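Week 5 notes: Gathering demonstrations for a learning system

Notes by Soledad Delacroix, with thanks to Anika Strickland, who typed up the whiteboard for me when my wrist was playing up

Last week we finished with the training loop, and a few of you stayed behind to ask the very sensible question of where all those examples come from in the first place. I promised I'd give it a proper session, so put the kettle on, because I do tend to ramble when I get to this part (it's my favourite bit of the whole course!).

A demonstration, for our purposes, is one complete go at a task, recorded start to finish: what the wrist camera saw, where the joints were, and what the gripper was told to do at each step. We call one of these an episode. The Stonis set you'll be working with in the tutorials has 2,642 episodes in it, and every single one was driven by a person at the controls, usually with a biscuit within reach.

The temptation, when you first sit down, is to do your very best driving over and over. I did precisely this in my first March on the project and was terribly proud of myself, and the policy we trained on it fell to bits the moment the arm drifted a little off the path I always took. It had never seen anybody recover from a wobble. So please let some wobbles in! If you come at an object slightly crooked, straighten up and carry on, and keep the episode.

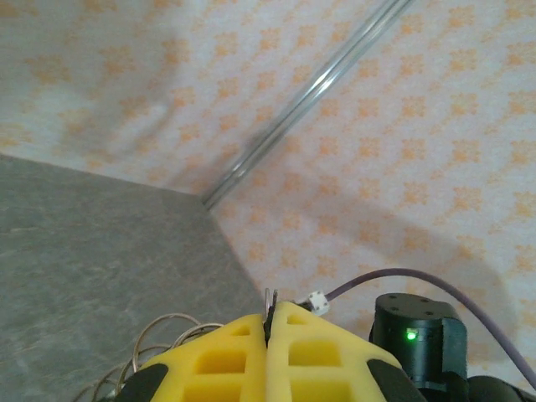
Vary the starting pose as well. Forty starts from the same spot will teach the model a great deal about that spot and precious little about anywhere else. Move the arm, turn the wrist, come in from the other side. The same goes for backgrounds: a policy will happily latch on to the colour or pattern of a wall if that happens to predict where the gripper should go next, and you won't find out until you wheel the bench into another room.

Thin, shiny and see-through things deserve a paragraph to themselves. A clear object seen from the wrist takes on whatever is behind it, and very slender ones can be hard to judge for depth, even for you, sitting there with two good eyes. Go slowly near contact, and try to bring the object in from several angles over the course of a session.

On labelling, I'm with Bożena Pawłowska, whose rule at Plandholm was to write the note before starting the next episode. Success, failure or unsure, plus a few words. When we went back over one old batch we had 269 episodes marked only "ok", and I still couldn't tell you what half of us meant by it.

For the tutorial: record 12 episodes in pairs, swap drivers halfway, and bring your notes along with the recordings. Check your cables before you rotate the wrist, please.

Comments

Noemi Schumacher: Should we keep an episode if we bump the bench partway through?

Soledad Delacroix: Keep it, Noemi, and say so in the note. We can always filter it out later.

Esperanza Schumacher: The bit about wobbles made me feel much better about my driving, thank you!

Related notes
Week 4: The training loop, slowly
Week 6: Cleaning up the Julomer recordings
Reading a joint log without tears

Contact the course office | Back to top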